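Arodden Raised Bed Drip Kit, 50 ft

Hi, and welcome to the page for my favorite thing in the whole shop! I ran the first Arodden kit through my own tomato beds before I ever listed it, and I've been a little bit evangelical about it since (ask my neighbors). It hooks to a regular outdoor faucet, runs along the soil under your mulch, and lets you drink your coffee while the peppers get watered.

I put mine down in April, right after the last frost, and moved it once when I decided the basil needed a better spot. The tubing gets pretty stiff on a cold morning, so leave it in the sun for a bit before you try to bend it.

What you get

50 feet of soft black tubing
12 drip emitters
12 ground stakes
2 end caps
Faucet connector with a washer and screen

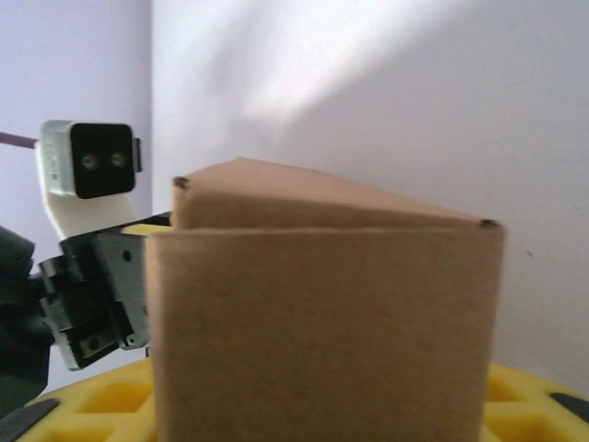
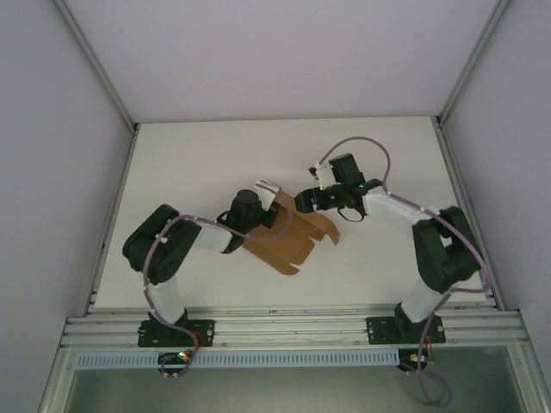
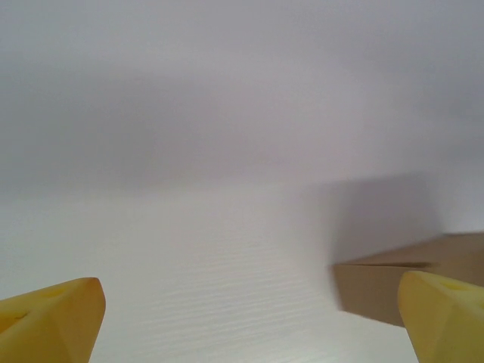
Which beds it fits

I use one kit for a pair of long beds with a short run between them. If you garden in pots, look at the Takari patio set instead, it has thinner line and it's much easier to tuck behind a planter. The Bedholm corner brackets fit right over this tubing too, and they keep it from popping up where the bed turns.

Setting it up

Lay the line out loosely first and walk away for a while. Then stake it, punch your holes next to each plant, and push the emitters in until they click. Flush the line before you cap the ends! I skipped that my first year and spent an evening picking grit out of emitters with a sewing pin.

Timers

No timer in the box, sorry. I run mine on the Hyun single-outlet one, sold separately, set for early morning. Any timer with a standard hose thread will do.

Replacement emitters and stakes are back in stock as of 20/06/2025. Washers ship free with any order, just leave me a note at checkout.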